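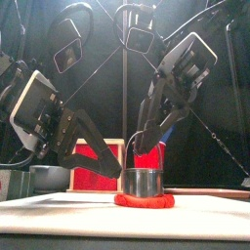 Marcela Kollár wants to know how she can get the white chalk layer out of her electric kettle. She writes that the water in Tellcombe is very hard, that she already tried dish soap two times, and that small white pieces are still swimming in her tea. She asks also if it is safe to drink.

3 replies

Valentin Ursu
Soap does nothing against limescale, you need an acid. I use plain white vinegar. Mix 200 ml of it with the same amount of water, pour it in the kettle and boil one time. Then switch off and leave it for 40 minutes. Pour out, rinse well, boil fresh water and throw this water away too. If you still smell vinegar, repeat the last step.
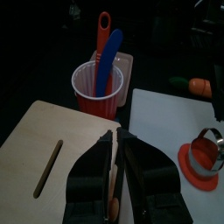 For a thick layer you may need to do everything again the next day. Please do not scratch with a knife or steel wool, it damages the bottom and the scale comes back faster. As far as I know the white pieces are not harmful, only not nice to look at. I clean my kettle every month, in December more often because we drink more tea.

Guest
citric acid is better, no smell. one big spoon, boil, wait, finish

Guest
I had the same problem for more than 7 years and then bought a filter jug from Mestetti. It helps, but the filters are expensive and I forget to change them. Vinegar is cheaper.

Last updated in December

Related questions
Brown water from the hot tap
Lemon or vinegar for the shower head?
Tea has a skin on top

Contact | Copyright Distico Help | Back to top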